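Week 5 - Horror Sound, part 2 (off-screen space)

Notes by Pranab Siddiqui. Corrections welcome, I typed these up fast.

**Before class:** watch *Mugo* all the way through, lights off, headphones if you have them. 15 minutes of *Hillard* is enough (start at the cellar door). The *Nendo* short is optional but I'll refer to it.

## Where we left off

Diegetic = the characters could hear it. Non-diegetic = only we hear it. Fine for most movies. Horror keeps messing with the line. Last week's case: the hum in *Hillard*. Starts as score, then the mother turns and looks at the wall. So was it in the house the whole time? Movie never says. Papers that try to "solve" this usualy go wrong. Write about what the doubt does to us.

## Off-screen sound

Three terms, know them for the quiz:

- **Active off-screen** - a sound that makes us want to see its source. Scratching, a knock, someone saying a name.
- **Passive off-screen** - fills out a place. Traffic, wind, fridge. We don't go looking.
- **Flip** - my word, not in the reader. Passive sound turns active. The fridge stops.

The flip is the big one today. Cheap to do, very hard to do twice in the same movie. *Clirkero* does it with rain: steady for most of act one, then one drip out of rhythm. No music, no cut. Watch how long the director waits before the girl reacts. Longer than feels comfortable.

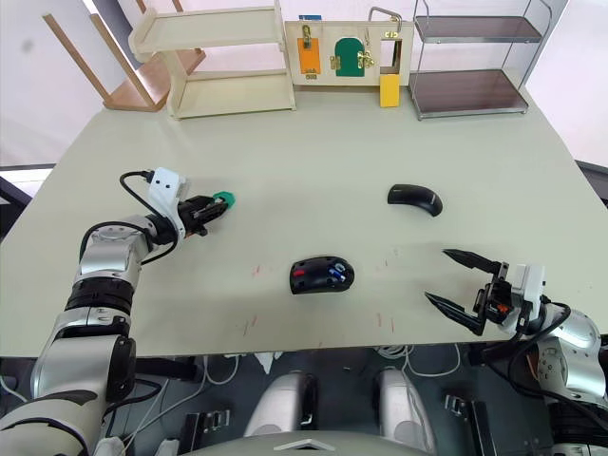
Gripper holding a small teal-green object, green tabletop.

Compare *Mugo*, the stairwell scene. Footsteps above, camera stays down with the brother. We get pace, weight, shoe type. Never a person. Then the steps stop and the shot holds for 30 seconds. Class was split on this last year - half found it unbearable, half got bored. Both are useful answers, just say where in the shot it changed for you.

## Silence

Real silence (nothing on the track) is rare. In a theater it reads as a broken speaker. What we call silence is mostly room tone with stuff removed.

Nusrat Matubbar's point from her guest talk, worth repeating: take out the high end first. Insects, cloth, breathing. Audience notices something is wrong before they know what. She did this on *Nendo*, in the orchard, right before the well.

Also - a loud scare after quiet is a volume trick. It works, I jump too. But ask what's left on a second viewing. In *Hillard* the slam still plays because the kid has already seen the door is open. The one at the end of *Clirkero* doesn't, for me. Argue if you disagree.

## Things people mix up

- Off-screen is not the same as non-diegetic. A scream next door is off-screen AND diegetic.
- Jump scare is an edit plus a sound. Check which one lands first. Ofen the sound, by a few frames.
- "Creepy music" is not analysis. Instrument, register, when it enters, when it drops out.

## Short paper

900 words on one scene, 5 minutes of screen time at most. Any of the four movies, or clear another one with me first. Make a sound log before you write (time, sound, on or off screen, who reacts) and staple it to the back. Log isn't part of the word count. No plot summary, I've seen them.

Next week: voices. Read the chapter on the telephone, skip the section on dubbing.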